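Call for Participants: Kitchen and Bath Surface Wear Study

Datholm Materials Testing, Lellbridge site 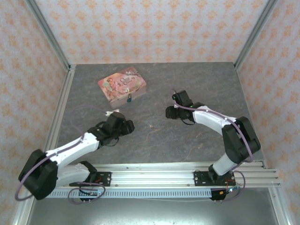 Datholm is recruiting households for a home-use study of countertop sealers and washable wallcoverings. The study compares two sealers on natural stone and one protective topcoat on printed wallpaper under normal domestic conditions. Laboratory abrasion and stain data for all three products already exist. What is missing is data from rooms where people cook, clean and wash every day.

Reference: Study 2263
Study lead: Shuzhen Dong
Participant contact: Wendell Ambrose
Duration: 14 weeks, starting in August
Payment: see below

Who can take part

Applicants must be 18 or older and live within the Lellbridge, Honine or Bellamy delivery areas. The home must have at least one of the following:

– a natural stone countertop (marble, granite or limestone) in daily use, with no sealer applied in the past 12 months
– a papered wall in a kitchen, bathroom or laundry room, hung at least six months ago and free of loose seams

Homes with both are preferred but not required. Renters may apply with written permission from the property owner. A form for this purpose is sent with the application packet.

We cannot accept engineered quartz, laminate or solid-surface countertops. Vinyl wallcoverings are also excluded, as are walls that have been painted over paper. If you do not know what material you have, apply anyway and note this on the form. A technician will identify it at the first visit.

People employed by a manufacturer or retailer of sealers, cleaning products or wallcoverings, or living with someone who is, are not eligible.

What is involved

A technician visits at the start of the study, at week 7 and at the end. The first visit takes up to three hours. The surface is cleaned, measured for gloss and color, and treated. Treated areas must be left alone overnight – no water, no cookware, no cleaning. The other two visits take under an hour each and consist of measurements only.

Between visits you use the room as usual. You also complete a short log, on paper or online, twice a week. The log covers:

– cleaning products used and how often
– spills left standing for more than 10 minutes, and what was spilled
– any marks, dull patches, lifting or odor
– days on which the room was not used

Do not change your cleaning routine for the study. If you normally use a vinegar-based cleaner on stone, continue to do so and record it. Participants are assigned to a product at random and will not be told which one they have until the study closes. One group of homes receives no treatment and is measured on the same schedule. Payment is the same for all groups.

Visits are available on weekdays from 9 a.m. to 5 p.m., with a limited number of Saturday morning slots. An adult from the household must be present throughout.

Payment and reimbursement

Participants receive $180, paid in 2 equal parts: the first after the week 7 visit and the second after the final visit. At least 80 percent of log entries must be complete for the second payment. Any participant may withdraw at any time without giving a reason and keeps payments already made.

If a treated surface is damaged by a study product, Datholm will restore or replace the affected area up to a limit of $3000 per household. Damage must be reported within 14 days of being noticed. Wear that was present at the first visit is recorded at that time and is not covered.

Safety

Both sealers are water-based. A safety data sheet for each product is included in the packet and should be read before you sign the consent form. Households with a member who has a known sensitivity to isothiazolinone preservatives should not apply. Pets must be kept out of the room on the day of treatment.

Data

Measurements and log entries are stored under a household number. Names and addresses are kept separately and deleted one year after the study closes. Technicians photograph the test area only. Results are reported in aggregate, and each participant may request a copy of the summary.

How to apply

Request an application packet from Wendell Ambrose at the Lellbridge front desk, by phone or in person, quoting Study 2263. Please state your town, the surface you wish to enter and its approximate age. Completed forms are reviewed in the order received, and all applicants are told the outcome in writing. Eligible homes that cannot be placed go on a reserve list, unless you ask us not to keep your details.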